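I have moved apartments again, and I have some thoughts about the deposit. A thread.

First, the building. It is called Presmont Court. There is no court. There is a strip of gravel with a bench facing a wall, and the lease calls it "the grounds."

I lived there four years. I was a good tenant. I paid on time and I owned no drums. I once reported a leak that was in somebody else's apartment.

When I moved in, I paid a deposit of $1,034. I remember asking why it wasn't a round number. The man at the desk said it was "calculated." I was younger then and found that reassuring.

The management company at the time was called Kudley. In my second year Kudley became Dosum. They sent us all a letter saying nothing would change, and then the laundry room cost double.

Anyway. In May I gave notice. Dosum replied with a PDF called Move-Out Expectations. It was 15 pages long. My lease was 11.

Page one thanked me for being part of the Dosum family. Page two was a price list.

Some selections from the price list: Oven, light soil. Oven, moderate soil. Oven, heavy soil. There was no entry for Oven, clean. I guess they haven't met one.

"Blinds, per slat." I want you to sit with per slat.

"Odor, general." Also "Odor, specific," which costs more. I have spent more time thinking about this than about some of my relationships.

I called my friend Tobias Boateng, who has lost deposits in three states and speaks about it the way other men speak about fishing. He told me to photograph everything. Every wall, every drawer, the inside of the freezer.

Tobias also told me to clean the top of the fridge, "because that's where they go first." Who goes first? He wouldn't elaborate.

So I cleaned. I took four days off from a job I like and spent them on my knees with a toothbrush, making a kitchen nicer than it had ever been while I was allowed to cook in it.

This is the great insult of moving out. You finally live in the apartment from the listing, and you live there for one evening, and you eat crackers over the sink so you won't get crumbs on the floor.

I should say something about packing too, which I am bad at. I start strong. Box one says KITCHEN: BAKING, with a little list of contents. By the end I'm writing STUFF and, on one occasion, MORE.

Then comes the stage where you've run out of boxes and everything left is the same size as nothing. One candle. A hinge. The remote for a fan I have never owned.

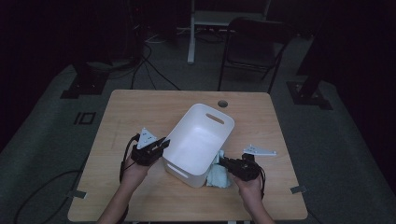

Big day for the bin.

I have strong feelings about bins, by the way. I've bought them for every place I've lived in, always in the belief that the next apartment will be the one where I'm a person with a system.

I have never been a person with a system. I have been a person with bins.

Back to the deposit. The walk-through was scheduled for "between 8 a.m. and 2 p.m.," a window I associate with cable installation and childbirth.

At 1:52 p.m. a man named Tavion Halvorsen showed up with a tablet and a flashlight. It was a very bright afternoon. The flashlight was on.

To be fair to Tavion, he was polite. He took his shoes off. He complimented the baseboards. I had worked hard on those baseboards and I'm not ashamed to say I teared up a little.

He went straight to the top of the fridge. I texted Tobias one word: "fridge." He sent back one word: "always."

Then Tavion opened and closed the bathroom door six or seven times with his eyes shut. I asked if something was wrong with it. He said, "Not wrong." He typed for a long time.

He asked how many people had lived in the unit. I said one. He looked at the shower and said, "Okay."

It took 15 minutes in total. He shook my hand and said it was one of the cleaner ones he'd seen, and that I'd be hearing from them.

Reader, I heard from them.

The itemized statement arrived three weeks later. Total deductions: $200. I'd like to go through them in order, as this is my thread and I've paid for it.

Item: "Nail hole, living room, 2." Fair. I hung a picture, decided it was too high, and hung it again. I stand by the second position.

Item: "Key, worn." The key. The metal key. Worn, over four years, by being put in the lock and turned, in what I had understood to be the intended manner.

Item: "Lightbulb, tone." Not a missing lightbulb. Not a dead lightbulb. They had a problem with its tone. I've had bosses like that.

Item: "Grounds fee (final)." I'd never been charged a grounds fee before, so I can at least take them at their word on the "final" part. I hope the bench is doing well.

Nothing for the oven. Nothing for odor of either kind. I've decided to take this as the closest thing to a character reference I'll ever get from a landlord.

I wrote back and politely disputed the key, the bulb and the grounds. I attached photos. I attached a lot of photos. I may have attached the inside of the freezer twice.

A reply came within the hour saying my concerns had been escalated to the regional office. The regional office, I later learned from the signature line, is also Tavion.

Two days after that, Regional Tavion returned the grounds fee and the key. He held firm on the bulb. I respect it. A man should believe in something.

If you're moving soon, a few things I'd pass along. Take pictures on the day you move in as well as the day you move out. Mine from move-in are nine blurry shots of a pizza.

Read the price list before you scrub. I gave a whole evening to the window tracks and they weren't even on it.

Keep the original lightbulbs. Put them in a labeled box. I'm told some people do this, and I assume they're very happy.

The new place is fine. It gets good light in the morning and the neighbor upstairs seems to own either a treadmill or a goat. The deposit here was a round number, so naturally I don't trust it.

Update: several people are asking what color the bulb was. It was "soft white." The building standard is "warm white." I'm not taking further questions about the bulb.

Update 2: Tobias would like it known that he has gotten a full deposit back once. He says the building was being demolished.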